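Skript zur Vorlesung »Fahrfunktionen kritisch gelesen«
Teil 3: Spurhaltung ohne Spur
Stand: 22. Dezember 2018
Betreuung der Übung: Suqin Xiao, Maeve Ó Conaill

3.1 Wovon Lane-Keeping-Arbeiten ausgehen

Wer die üblichen Veröffentlichungen zur kamerabasierten Querregelung liest, gewinnt den Eindruck, das Problem sei weitgehend erledigt. Zwei Begrenzungslinien, ein Polynom zweiten Grades, ein Kalman-Filter darüber, fertig. Die Bilder in diesen Arbeiten stammen fast immer von Straßen, auf denen links und rechts eine saubere Linie zu sehen ist. Wir arbeiten in diesem Semester mit Aufnahmen vom Gelände Dravetness, auf dem diese Voraussetzung nicht gilt. Die Fahrbahn ist dort sehr breit, die Markierung lückenhaft, und der Rand wechselt seine Erscheinung.

Zur Erinnerung die drei Größen, die der Regler braucht:

e_y: Querabweichung zur Sollbahn in Metern
e_psi: Winkelfehler gegenüber der Tangente
kappa: Krümmung der Sollbahn am Vorausschaupunkt

Alle drei werden aus der Wahrnehmung geschätzt. Keine davon wird gemessen. In der Übung bitte sprachlich sauber trennen, auch im Protokoll. 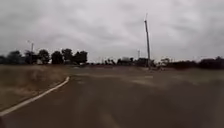 Die Schätzung von kappa ist der empfindlichste Teil. Ein kurzes Stück einer gebogenen Linie legt die Krümmung nur schlecht fest: Ein paar Pixel Fehler am fernen Ende, und der Radius ändert sich um ein Mehrfaches. Das Paket Stostier, das wir als Referenz verwenden, gibt trotzdem immer einen Wert aus, und zwar ohne Unsicherheit. In der Dokumentation heißt es, der Wert sei »robust«. Was damit gemeint ist, steht nirgends. Ich rate dazu, das Wort in Abgaben zu vermeiden, solange keine Störung benannt ist, gegen die etwas robust sein soll.

Ein zweiter Punkt betrifft den einseitigen Rand. Fehlt die gegenüberliegende Linie, ergänzt Stostier sie durch Parallelverschiebung um eine angenommene Spurbreite. Diese Annahme steckt in der Konfiguration und wird in der Visualisierung genauso kräftig gezeichnet wie eine erkannte Linie. Auf einer breiten Asphaltfläche ist die ergänzte Linie frei erfunden. Der Regler fährt dann sehr ruhig, weil er einer Konstruktion folgt, die per Definition glatt ist. Ruhiges Fahren ist also kein Beleg für gute Wahrnehmung.

3.2 Klassische Kantenverfahren und gelernte Segmentierung

Kenden ist der gelernte Gegenentwurf: ein Segmentierungsnetz mit den Klassen befahrbar, nicht befahrbar und Rand. Unsere Version wurde über 70 Epochen trainiert. In der Fassung vom letzten Jahr stand hier eine Tabelle mit Vergleichswerten zwischen Kenden und Stostier. Ich habe sie entfernt. Trainings- und Testbilder kamen aus denselben Fahrten, direkt aufeinanderfolgende Bilder lagen teils auf beiden Seiten der Aufteilung. Solche Zahlen sehen gut aus und sagen über eine neue Fahrt fast nichts.

Für die Übung gilt deshalb: Aufgeteilt wird nach Fahrten, niemals nach Einzelbildern. Wer zufällig mischt, bekommt die Abgabe zurück.

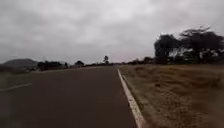 Beim Rand selbst lohnt es sich, die beiden Verfahren getrennt zu betrachten. Das Kantenverfahren sucht Helligkeitssprünge. Es ist ihm gleichgültig, ob der Sprung von Farbe, Beton, Sand oder einer nassen Stelle herrührt. Das Netz hat dagegen gelernt, was die Annotierenden als Rand bezeichnet haben, und die waren sich nicht einig. Maeve Ó Conaill hat einen Teil der Bilder doppelt annotieren lassen. Die Abweichungen häuften sich genau dort, wo ein schmales Bankett zwischen Randstreifen und Feld liegt: Die einen zählten es zum Rand, die anderen zur nicht befahrbaren Fläche. Ein Netz kann an dieser Stelle nicht genauer sein als seine Labels, und ein besserer Testwert bedeutet dort womöglich nur, dass es einer Person besonders gut nachahmt.

Auch der Horizont gehört hierher. Die Rückprojektion auf die Bodenebene setzt einen bekannten Nickwinkel voraus. Steht er falsch, laufen parallele Linien in der Draufsicht auseinander, und der Regler deutet das als Kurve. Bitte den Nickwinkel nicht so lange nachstellen, bis die Draufsicht hübsch aussieht. Das verdeckt den Fehler und macht die Ergebnisse verschiedener Gruppen unvergleichbar.

3.3 Der Planer und sein Vertrauen

Der Planer Rivadeneira erhält die Randlinie und erzeugt daraus Kandidatenbahnen. Im Standard sind es 5. Bewertet werden Abstand zum Rand, Krümmung und Abweichung von der vorigen Bahn. Der dritte Term wird gern übersehen. Er sorgt dafür, dass der Planer an einer einmal gewählten Bahn festhält, auch wenn die Wahrnehmung inzwischen etwas anderes meldet. Suqin Xiao hat das Gewicht dieses Terms in der Simulation auf null gesetzt. Die Bahn begann zu springen, und zwar an Stellen, die vorher als unauffällig galten. Die Sprünge waren vermutlich die ganze Zeit in den Eingangsdaten.

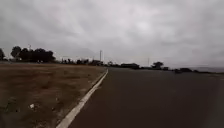
Daraus folgt eine Regel für die Auswertung: Wahrnehmung wird vor dem Filter bewertet, Regelung danach. Wer nur das Ende der Kette betrachtet, schreibt dem Netz Verdienste des Filters zu.

Zur Latenz: Zwischen Bildaufnahme und Stellbefehl liegen bei uns etwa 70 Millisekunden. Das ist ein Mittelwert und als solcher nur begrenzt brauchbar. Gefragt ist in der Abgabe die Verteilung, mit den langsamsten Durchläufen. Zeitstempel werden bei der Aufnahme gesetzt, nicht beim Eintreffen im Planer.

3.4 Aufgaben bis Januar

a) Implementieren Sie für die einseitige Randlinie eine Schätzung von e_y und e_psi mit Kovarianz. Die ergänzte Gegenlinie aus Stostier ist abzuschalten (Parameter mirror_edge).

b) Stören Sie den Nickwinkel in der Rückprojektion und tragen Sie den Fehler in kappa über der Vorausschauweite auf. Ab welcher Weite würden Sie den Wert nicht mehr an den Regler geben? Begründung in wenigen Sätzen.

c) Lassen Sie Rivadeneira mit und ohne Kontinuitätsterm auf derselben Aufzeichnung laufen. Beide Verläufe gehören in dasselbe Diagramm, gleiche Achsen.

d) Suchen Sie drei Bilder, auf denen Kenden falsch liegt und zugleich eine hohe Konfidenz ausgibt. Schreiben Sie auf, wie Sie gesucht haben.

Abgabe als PDF samt Code, Gruppen bis höchstens drei Personen. Fragen zu a) und b) an Suqin Xiao, zu den Annotationen an Maeve Ó Conaill. Der Parameter edge_gain ist in der Beispielkonfiguration noch mit falschem Vorzeichen eingetragen, bitte vor dem ersten Lauf ändern.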